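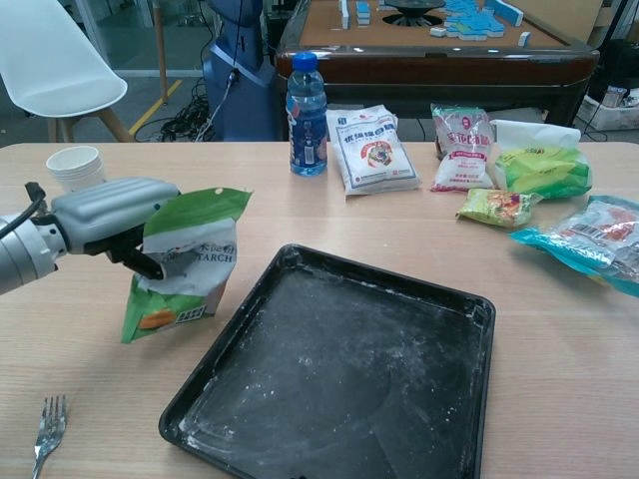

Can I use cornstarch in place of flour to dust a baking tray?

For most cookies and flatbreads, cornstarch does the same job as flour and leaves less of a raw taste on the bottom crust. Use a small pinch, spread it with a dry pastry brush, and tip the tray over the sink to get rid of the extra. For yeast breads we still prefer flour or semolina, which hold up better under a heavy dough.

How is starch different from flour?

Flour is the whole starchy part of the grain, ground up, with its protein still in it. Starch has had nearly all the protein washed out. Wheat flour can form gluten and hold a loaf together. Starch can't, but it thickens a sauce with less powder and makes a crisper coating on fried food.

Which starch should I buy for the Thursday dumpling class?

Wheat starch for the clear wrappers, and a little potato or tapioca starch to go with it. The printed recipe gives the weights. Plain cornstarch will not give you the same wrapper. If the label is in a language you don't read, ask at the counter at Gonholm or bring the bag to class unopened and Shobha Murthy will check it for you.

Can I bring my own flour?

Please do. Bring it in its original bag so we can see the ingredients. Self-rising flour has salt and leavening in it and doesn't work for dumplings or noodles.

What is the best way to keep opened bags?

Fold the top down tightly, clip it, and put the whole bag inside a lidded container. Keep it away from the stove and the dishwasher. Whole wheat flour goes in the fridge or freezer. White flour and starch are fine in a cupboard.

I poured my starch into a jar and now I can't tell which one it is. Can I test it?

Stir a spoonful into cold water and heat it gently. Cornstarch turns cloudy and sets fairly firm as it cools. Potato and tapioca starch turn clearer and stretchy. Wheat starch is harder to pick out this way. Cut the label off the bag next time and tape it to the jar.

How do I clean a floury tray?

Brush or wipe it dry first. Water turns flour to paste, and the paste sticks in the corners. After that, wash with warm water and a soft sponge. Don't use steel wool on a nonstick tray.

How many people are in a class?

The limit is 8. The February classes are full. Email Lavanya Shenoy to go on the waiting list.

Do you sell ingredients?

We keep a few basics, including 50-gram packets of yeast. For anything larger, try Gonholm or the Arumugam store on the same block.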